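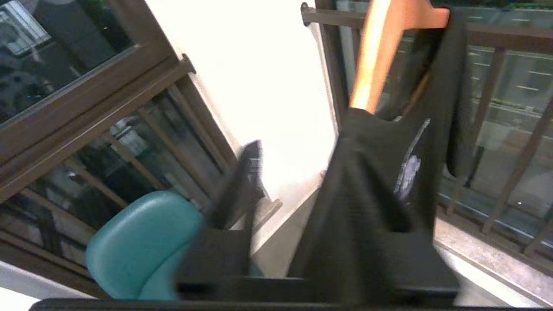
Photo: Lucienne Sabatier

Attendance at Stundisley Basketball Club Home Games
Final project report, Introduction to Sports Management
Submitted 9 June 2018

1. Background

Stundisley plays in an amateur regional league and shares its gym with the town's volleyball club. The team moved its home games from the old Fisden Street gym to the present one two seasons ago. Members of the club had different opinions on whether the move helped or hurt attendance, and the club agreed to let our group look at its door records.

The question we set out to answer was whether the starting time of a game has more effect on attendance than the opponent does. We did not look at ticket prices, which stayed the same for the whole season.

2. Data

The club keeps a paper sheet for every home game. The person at the door marks each adult and child who comes in, and the totals are copied into a notebook afterward. Players, officials and visiting team staff are not included. Total attendance for the season was 3,972. Of these, 917 were children under twelve, who get in free.

The sheets for two games were missing. For those we used the notebook totals, which do not separate afternoon arrivals from people who came in after halftime. We left both games out of the section on late arrivals but kept them in the season total.

We also handed out a short questionnaire at the last home game. Only eight people filled it in, so we use their comments as background and did not calculate anything from them.

3. Results

Afternoon games drew more people than evening games against the same opponent. This was true for every opponent that visited at both times. The difference was larger for children than for adults.

The opponent mattered less than we expected. The game against Özkan, the league leader, was well attended, but it was also an afternoon game at the start of the school vacation. The evening game against Stutex, a local rival, had one of the lowest totals of the season. It was played on the same night as a concert in town – we found this out from a parent, and it is not noted on the sheet.

Late arrivals were more common in the evening. Several people wrote on the questionnaire that they came straight from work and missed the first quarter.

4. Limits

One season is a small set of games, and the schedule was not made with a study in mind. Most of the strong opponents came in the afternoon, so the two effects are hard to pull apart. Weather was not recorded.

5. Recommendations

The club should ask the league for more afternoon dates next season. If evening games can't be moved, a later tipoff could be tried for a few of them. The door sheet should have a line for notes on other events in town, and the sheets should be scanned after each game.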